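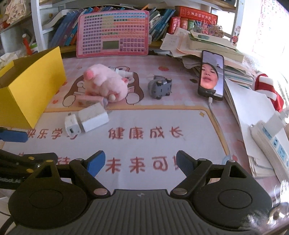
Llinos Eynon wrote back after last session's reading that she doesn't see why a child's desk should be tidied at all, and that a kid who wants the toy car next to the homework probably has a good reason for it. I love this objection and I want to start with it, so please keep it in your head all the way through today!

Handout 5: The shared desk
Home Spaces and Everyday Objects, May block

What we are doing today

Last time we did kitchen drawers. Today we move on to the desk that has to do everything – play, learning, charging, phone calls, paperwork – usually on one flat surface and often for more than one person. Go back to the picture at the top as often as you like. It is a wonderful desk for our purposes, with a plush toy, a toy car, chargers, a stack of papers and a learning board all living together on one printed mat.

By the end of the session you should be able to sort a desk like it into groups by use, suggest a home for each group, and (the hard part) say which things you would leave exactly where they are.

Start with the mat

People skip the mat because it is flat, and I think that is a shame. A desk mat tells you who the desk was set up for. The big red characters on this one include 快乐学习, "happy learning," and 健康成长, "healthy growth." Lower down comes 未来可期, which is usually put into English as something like "the future is bright" or "a future worth looking forward to." These are warm, encouraging phrases, the kind you might hear at a school celebration. Add the cartoon puppy and the little strawberry and you have a surface that is speaking to a child.

For those of you who don't read Chinese, the pronunciations are kuàilè xuéxí, jiànkāng chéngzhǎng and wèilái kěqī. Hammad Hashmi has offered to say them properly for us at the break, which will be a big improvement on me.

A mat also marks out a territory. It says "this part is the desk part," and kids respond to that surprisingly well. If you only change one thing in a shared room, try giving the child's area an edge.

Sorting by use

Our usual method, same as for the drawers. Name the use first and the object second. I have filled in my own groups and you are welcome to fight me on them.

Learning: the pink learning board with its colored keys and small screen. It stands up against the back, and I would not touch it. Upright things at the back of a desk take up hardly any working space, and the keys face the person who will press them.

Play and comfort: the pink plush toy and the gray car. We will argue about these two below.

Power: the white chargers and the cables. One of the pieces could be a power bank or might be another plain block, so pencil it in with a question mark. White blocks all look alike after a while, and this is exactly how households end up with a drawer full of adapters that fit nothing.

Talking: the phone, propped up on the papers with a video call on the screen and its cable running down over the mat.

Paper: the pile under the phone. Notice that it is working as a phone stand, so it belongs to two groups at once. I get very excited about objects that do this. If you file the papers, you have to find the phone something new to lean on.

Containers: the bright yellow cardboard box, open at the top, and the small pink-and-white box. Leave these until the end. If you begin with the boxes you will start filling them, and then you have tidied before you have thought.

The cable problem

Cables are where most desks go wrong, and the fixes are cheap. A cable lying across the work area takes up far more room than its width, as you can't comfortably put a notebook on top of it. Run it along the side or the back where the socket allows. Hold it to the desk edge with a clip or a loop of tape. Put a dot of colored sticker on both ends of each cable and on the adapter it goes with – same color, same family.

Where small children use the desk, I would go one step further and give charging its own spot out of their reach. Batteries and power banks should charge in the open with some air around them, and never under a soft toy.

Group 2 worked on this last year and tested the Unitz cable tray against a plain shoebox lid. They preferred the lid. The tray was handsome, but the adapters stood too tall in it.

Back to Llinos

So, should the plush toy go? Here the room usually splits, and I hope it does again. Henrike Ackermann argues in her project notes that a soft toy on a desk can be company, and that children who find sitting down to work hard will sit longer with something familiar beside them. Idris Rees kept a log at his kitchen table for 30 days and came out on the other side: one toy was fine, and a second one started a game every time.

My own view is that the car can stay if it has a parking place. Draw one! A rectangle of masking tape at the corner of the mat is enough, and the child gets to park it before starting. The plush toy I would move back beside the learning board, where it can watch.

For your folder

Choose a desk that at least two people use. Sketch it from above, as it stands, before anyone straightens it. Mark your groups in colored pencil. Then write a page on one object you decided to leave alone and why, and talk to the person who uses it before you write a word. Keep it under 982 words (an odd limit, I know, it's what fits the Stusus template without spilling over).

Ynyr Morgan has the spare pencils and the big paper. Bring the sketch next time even if it is unfinished, and if your desk has a mat with writing on it, copy the writing down.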